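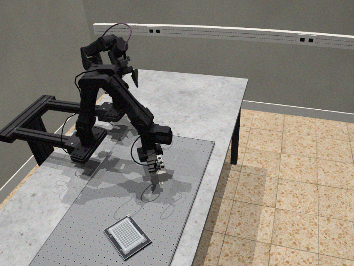 Marble is a kind of rock. People have used it for floors, statues and tabletops for a very long time. The Wullwood Museum of Rocks and Minerals prepared this page for readers in grades three to five.

## How does marble form?

Marble begins as limestone. Much limestone is made of the shells of sea animals that settled on the ocean floor. When limestone is buried deep underground, heat and pressure change it. Tiny crystals grow and lock together, and the rock becomes marble. Rock that has been changed in this way is called **metamorphic** rock.

## Why does it have patterns?

Pure marble is white. Clay, sand or iron mixed into the limestone can leave gray clouds, brown specks or colored lines called **veins**. Some tabletops only look like marble, with a similar pattern made by people.

## Is marble hard?

Marble is softer than granite. A steel nail can scratch it, and lemon juice or vinegar can leave a dull mark.

## At the museum

The Clollircombe Gallery displays 9 slabs of marble. Visitors may touch 6 of them. The largest weighs 1080 pounds.

**Word to know:** A *quarry* is a place where rock is cut from the ground.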